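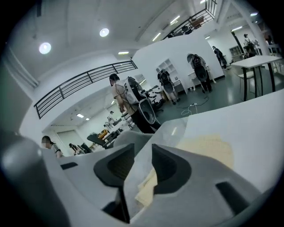 Class time in the Prilto robotics course, with backpack rigs on and hand-held grippers in use.

I have been teaching the Prilto course long enough to have heard every kind of complaint a student can make, and the one I hear most lately is some version of "When do we get to the robot?" I understand it, I really do! You sign up for a robotics class, you tell your family you signed up for a robotics class, and then you spend your first weeks wearing a backpack and picking up paper towels with a plastic gripper held in your own hand. It feels a bit like joining the swim team and being asked to fold the laundry.

But I want to make a case for the laundry, because I think those weeks are the best part of the course, and I would be sad to see them trimmed down when the schedule gets redone in August (there is talk of it, and I have been invited to give my opinion, so I am giving it).

When you steer a robot from a laptop, you can blame the robot. The arm is slow, the code is bad, somebody changed a setting. When the gripper is in your own hand and you still can't pick up a thin sheet of plastic from a table, well, there you are. You have to think about how you do it. Students who have been picking things up since before they could talk suddenly notice that they slide a flimsy thing to the edge first, or pinch up a wrinkle, or press down and drag. One of my groups spent most of a Friday arguing about this. I had a lesson planned for that afternoon and I never gave it, and I don't regret that one bit.

We had 26 students sign up this term and 23 are still with us, and by last week they had logged 3,832 tries between them. Every one of those tries was a person making a choice about where to put two fingers.

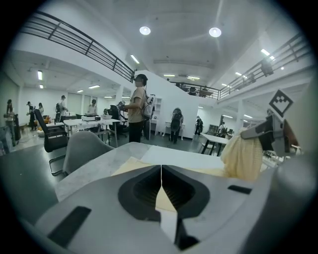 I'll admit the room gets crowded, and it is a strange kind of crowded, with everyone absorbed in their own small job. I like that very much. In the old version of the course, which we ran with the Danzer kit, there was one arm for every 5 students, so one drove and four watched, and the one who drove was nearly always the one who had driven before. You could have predicted it from the first morning. Now a shy student gets as many tries as a loud one, and I have watched a few of the shy ones turn out to have wonderfully patient hands.

A colleague from the Plarent club across town feels differently, and we've had this out over many cups of coffee. The argument over there is that students come for motion, that you win them with a robot moving across the floor in the first hour and teach them the careful parts afterward. There's something to that. Plarent does fill its seats faster than we do, and I have had students drift away who might have stayed for a rolling robot. I just wish "afterward" came around more often than it does. By the time the Idico contest is close, everyone is fixing wheels.

So my suggestion for August is a modest one. Keep the hand-held weeks whole, and give the students a single afternoon with the arm near the beginning, so they know what all this is for. Let them watch it fumble with a paper towel. Then hand them the gripper and let them fumble too — I think they'd come to the rest of the term a good deal more forgiving of the machine, and maybe of each other, and they'd still be asking me when they get to the robot, which I don't mind nearly as much as I pretend to.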